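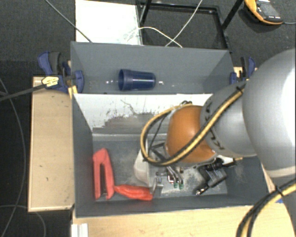 # Paperbacks smell musty after two years in plastic bins. Can they be saved?

**Posted in Home Storage and Moving by batenton_renter**

I moved into a 700 square foot apartment in Batenton and finally picked up my books from my parents' garage. There are 400 of them, mostly mass market paperbacks, and they were packed in deep plastic bins with the lids snapped on. The garage isn't heated and the floor gets damp in spring.

No water got in that I can see. A few covers are wavy and the page edges on the bottom layer have small tan spots. The main problem is the smell. It's strong enough that I shut the bedroom door on it at night.

What I've tried so far:

- Left one bin open by a window for a week. The smell is weaker but still there.
- Put a dryer sheet in a second bin. Now those books smell like mildew and dryer sheet.
- Wiped a few covers with a dry cloth.

I don't want to buy them all over again, but I also don't want to put them on shelves next to my clothes if this spreads. Some are out of print (the Ilcombe county mysteries, for anyone who knows them). I'd also like to know what to store them in next time, because I won't have shelf space for all of them until at least March.

---

**papercut407**

Take the dryer sheet out. It leaves a coating on the paper and the scent is harder to remove than the mildew.

First sort them into two piles. Tan or brown flecks that don't rub off are usually foxing, which is a stain in the paper. It's ugly but you can shelve those. Anything fuzzy, gray, green or powdery is mold, and those books should be sealed in a bag on their own until you decide whether they're worth the trouble. Wear a dust mask for this part and do it outdoors or on a porch if you have one.

For the ones that only smell:

1. Stand the books upright with the pages fanned open in a dry room. A fan on low, pointed past them and not at them, moves enough air. Give it two or three days. Paperbacks won't stand very well, so lean them in pairs.
2. Get a cheap humidity gauge. If the room is over 50 percent, run a dehumidifier or the AC, otherwise you're just airing them in damp air.
3. Put an open dish of baking soda or plain clay cat litter in the bottom of a clean bin. Set a wire rack over it and stack the books on the rack so they don't touch the powder. Close the lid.
4. Check after 9 days. Stir or replace the litter and go again if you need to. My worst ones took four rounds.

Wash the bins before you reuse them – dish soap and hot water, then leave them open until they are completely dry. The plastic holds the smell too, and people put clean books back in and wonder why it returns.

With 400 books I'd do this one bin at a time and start with the out of print ones. For common titles, a used copy may cost less than your time.

---

**flemuden_flea_market**

Sunlight. Put them out for an afternoon. I sell books at the Flemuden market and that's all I ever do.

> **papercut407:** It works, but an hour or two is plenty. Longer than that and the spines fade and the glue on old paperbacks dries out and cracks. Bring them in before the evening damp.

---

**top_shelf_yu**

The bins aren't really to blame. A tight lid traps whatever moisture was in the paper on the day you packed, and then the garage heats up and cools down all year. I've used the same kind of bin inside a closet with no trouble.

For what to do until March:

- Keep them inside the apartment, off the floor and away from an outside wall. Under the bed is fine if there's some air.
- Small boxes are easier than deep bins. A deep bin full of books is very heavy, and the bottom layer gets crushed.
- Pack spine down or flat, never with the page edges down.
- Silica gel packets help in a closed bin, but they fill up. Buy the kind that changes color so you know when to dry them out in the oven.
- Don't wrap books in newspaper. The ink comes off and the paper holds damp.

I'd skip the freezer trick you'll see mentioned elsewhere. It's meant for insects and does nothing much for odor.

---

**batenton_renter**

Thanks, all. Only a handful had anything fuzzy on them and I've bagged those. The first bin is washed and drying in the tub, and the mysteries are going in with cat litter tonight. I don't have a wire rack that fits, so I'm using a cooling rack from the kitchen.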